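Tultdale Residential Services
Household Skills Guides
Guide 31: Sorting and folding winter clothing on a bed
Prepared by Shewit Kassa, Household Skills Coordinator
Last reviewed 2024-01-16

Purpose

This guide sets out the method taught at Tultdale for sorting, folding and putting away a single person's winter clothing. It applies to knitwear, jackets, trousers and small items such as gloves and socks. Bed linen and towels are covered separately in Guide 5.

The method uses a single bed as the work surface. Most residents do not have access to a large table, and a bed allows heavy garments to be opened out fully without the sleeves hanging to the floor. Allow one afternoon for a full wardrobe. A partial sort is acceptable provided that each pile begun is also finished.

Before you start

Make the bed. A sheet pulled tight gives a flat surface, and any blanket should be turned down or folded over at the end so that it does not form a ridge under the work. Pillows should be moved to a chair.

Check that all garments are fully dry. Knitwear that feels cool at the cuffs or underarms should be returned to the airer overnight. Empty every pocket, including inside pockets of jackets.

You will need:
A soft clothes brush or lint roller
Storage bags or boxes, clean and dry
Labels and a pen
A bag for items to be mended
A bag for items to be donated

Setting out the piles

Begin at the far side of the bed and work towards yourself. Finished piles go along the edge farthest from you, where they will not be knocked, and the space directly in front remains clear for the garment being folded. Piles should be low. A stack that leans will need to be folded again.

Residents are encouraged to sort by colour within each type of clothing. Dark fabrics shed lint onto pale ones, and a colour order makes a missing garment easier to notice when the wardrobe is repacked.
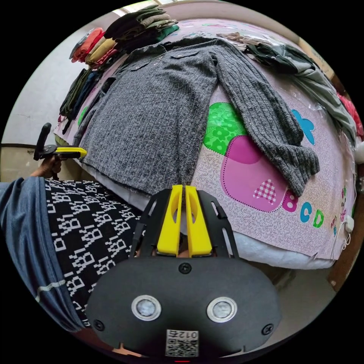

Knitwear should be folded before any other type of garment, while there is still room to open it out. Lay each piece face up with the front closed, and smooth it from the shoulders down using the flat of the hand. The grey ribbed cardigan has a collar, two flap chest pockets and a row of buttons, and each of these needs attention before the first fold: the collar is turned down evenly, the pocket flaps are pressed flat, and the buttons are fastened from the top. Do not pull on the ribbing to straighten it. Ribbed fabric recovers its own shape if it is left to rest for a few minutes.

Folding a cardigan or heavy sweater

1. With the garment buttoned and face up, turn it over so that the back is uppermost.

2. Bring one sleeve straight across the back, level with the shoulder. Fold the sleeve down at the elbow so that the cuff points to the hem. Turned-back cuffs may be left as they are.

3. Fold that side of the body in by one third. Repeat on the other side.

4. Fold the hem up to the middle of the back, then fold once more to meet the collar.

5. Turn the finished garment over and place it on its pile with the folded edge facing you.

If the hem hangs over the side of the bed, move the whole garment up before folding. The weight of a heavy knit will otherwise draw the lower half out of line. Very thick items may be folded once at step 4 and stored flat.

Sweaters should not be kept on hangers. In February of last year the mending room received a considerable number of knits with stretched shoulders, and nearly all had been hung by the collar over the previous summer.

Folding jackets and trousers

Close all zips and fasteners. Lay the jacket on its back, cross the sleeves over the chest and fold the body once at the waist. Padded jackets may be stored in a clear bag, with the opening folded under and not tied, so that the contents can be identified and some air can circulate.

Trousers and jeans are folded lengthwise, leg to leg, then in thirds from the hem. Place them at the bottom of a stack where possible, as denim provides a firm base for softer garments.

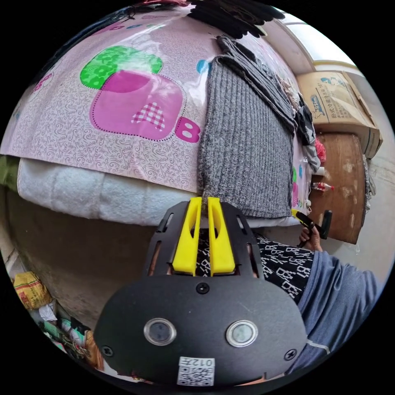
Garments that are still waiting to be folded should be kept to one side and laid loosely. Dropping a knit onto a heap of jackets will catch the yarn on zips and hook tape, and a pulled thread takes much longer to repair than a sweater takes to fold. Where there is not enough space on the bed, use the back of a chair. The floor should not be used, even briefly.

Small and awkward items

Small items are left until the end. Gather them in one place, then deal with them as follows:

Socks are matched, laid one on the other and folded in half. They should not be balled, as this weakens the elastic.
Gloves are placed palm to palm with the fingers flat.
Scarves are folded in half lengthwise and then rolled.
Fleece and fuzzy fabrics are brushed in one direction before folding.

A single sock or glove with no partner is placed in a labelled envelope and kept for one month. After that time it may go to the cleaning cupboard.

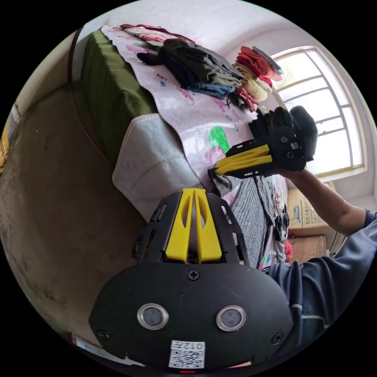 Folded clothes in stacks along the bed, with knitwear laid flat and smaller pieces still to be sorted.

Packing away

Pack one type of clothing to each box. Cardboard boxes are suitable for short periods in a dry room. For storage over a full season, Tultdale supplies the Gavwood lidded box, which may be requested from the linen office using form 311. Boxes should stand clear of outside walls and should not be placed directly under a window, where condensation may collect.

Place the heaviest garments at the bottom and knitwear at the top. Fill each box to just below the rim; the lid must close without pressure. Write the contents and the resident's room number on the label and attach it to the short end of the box, so that it can be read when boxes are stacked.

Residents who use Orari cedar blocks should wrap them in a handkerchief first — the oil can mark pale wool.

Mending and donation

Items placed in the mending bag should have the fault marked with a safety pin or a piece of coloured thread. Loose buttons are removed and pinned inside the pocket or collar. The mending room is located on the ground floor of Mersha House and is open on weekday mornings.

Donated clothing must be clean and complete. Last winter residents gave 1,074 garments through this program, and the linen office is able to arrange collection for anyone who cannot carry a full bag.

Related guides

Guide 5: Bed linen and towels
Guide 12: Washing wool by hand
Guide 18: Care of zips and fasteners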